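## 4. Installing the Under-Cabinet Exhaust Fan

This section covers the Jindlow Ra series, ducted version. For the recirculating version, go to Section 6.

**Caution:** Turn off the kitchen circuit at the breaker panel before you open the junction box. Check the wires with a tester.

### 4.1 Mounting the housing

1. Remove the grease filters and set them aside.
2. Tape the paper template to the underside of the cabinet. The line marked FRONT must be flush with the cabinet face, without the door.
3. Mark the four keyhole positions and the duct opening.
4. Drill pilot holes. Do not drill through the cabinet floor if it is thinner than the screw is long; fit the wood blocks from bag C first.
5. Drive the mounting screws until the heads stand slightly proud, hang the housing, and slide it back until it stops.
6. Tighten all four screws by hand. A power driver can strip the keyholes.

**Note:** The cooking surface must be at least 25 inches below the filters. For gas burners, follow the range maker's clearance if it is greater.

### 4.2 Connecting the duct

Use rigid metal duct. The damper flap must swing freely after the collar is screwed down — push it with one finger and let it fall. Seal each joint with foil tape. Cloth tape dries out and lets go.

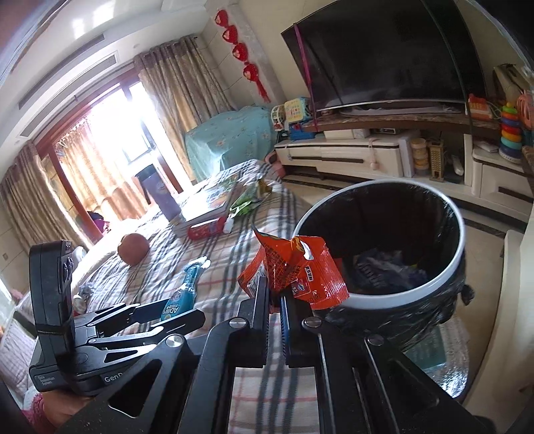 Before closing the duct, look inside for anything left over from the work. Offcuts of tape, template paper and packaging are the usual finds. A crumpled snack wrapper like the orange-red one in the photo is light enough to be drawn up against the damper, where it will hold the flap partly open. Keep bottles and food packaging off the counter until the filters are back in place.

### 4.3 First run

1. Refit the filters with the pull tabs facing you.
2. Restore power.
3. Run the fan on LOW for 14 minutes, then on HIGH for the same time.
4. Hold a sheet of tissue to each filter. It should stay in place on HIGH.

If the tissue falls, check the outside cap for a stuck flap. A steady rattle on LOW points to a loose collar screw.

**Caution:** Do not run the fan with the filters removed.

### 4.4 Filter care

Wash the filters every month in hot water with dish soap. Let them dry fully before refitting. The FILTER light comes on after 1,000 hours of use; hold the LOW button until it blinks twice to reset it.

Replacement filters are sold in pairs under the Skevham name. Older Celtden filters are the same width but lack the rear clip — do not use them.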